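Dastik: a two-armed household robot, simulated first
Project report, November
Jhosep Flores, Olga Benítez, Khôi Đồng

Search this site Go

1. Where the work was done

We are building Dastik in the shared workshop at Rutherford, on the bench by the back door. The base is finished and the arms are on order. Until they arrive, all testing is done in a simulator on Khôi's desktop, which lives under the same bench. Our supervisor, Surachet Somboon, asked for a working simulation before anything was bolted down.

2. The test room

Olga modelled a plain domestic room with a few cabinets, a wooden floor and a window. The robot has a white body and two arms, each ending in a gripper. We wanted to know what a head camera would see past the body, and how much the arms would block.

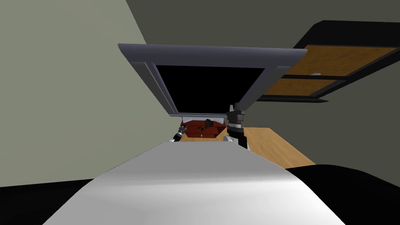
Figure 1. Simulated view over the robot's body, with both arms raised and the red cabinet between them.

The white body takes up a good part of the lower view. Jhosep tried three mounting heights for the camera and we kept the middle one. The highest gave a better view of the floor but needed a mast that would not fit through the workshop door.

Each arm is driven by a controller called Gradum, which Cillian Hennessy wrote for last year's project. It needed changes to handle two arms. The first version moved them in turn, and a full run took 600 seconds. Moving both together brought that down to 54.

3. Reaching tests

The reaching tests used targets on the cabinets, the walls and the window. A run was stopped if any part of the arm went through a surface. We logged 3678 runs, of which 1523 were stopped.
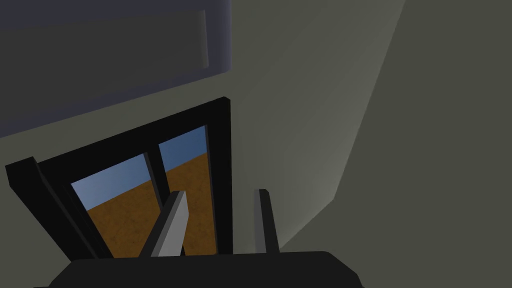
Most of the stopped runs came from one mistake. We had measured the reach to the wrist and left out the length of the fingers, so the controller thought it had more room than it did. Khôi corrected the model and we repeated the wall targets. The window targets still need repeating.

4. Still to do

The finger pads have to be printed again in a softer material. The cable run through the left shoulder is not settled, and Olga wants to try a spring clip before we drill. Surachet has also asked for a stop button on the base, wired separately from the desktop.

Related projects
Grirnard: a bench-top sorting arm
Gradum controller notes
Rutherford workshop: booking a bench

Contact | Copyright Rutherford student projects | Back to top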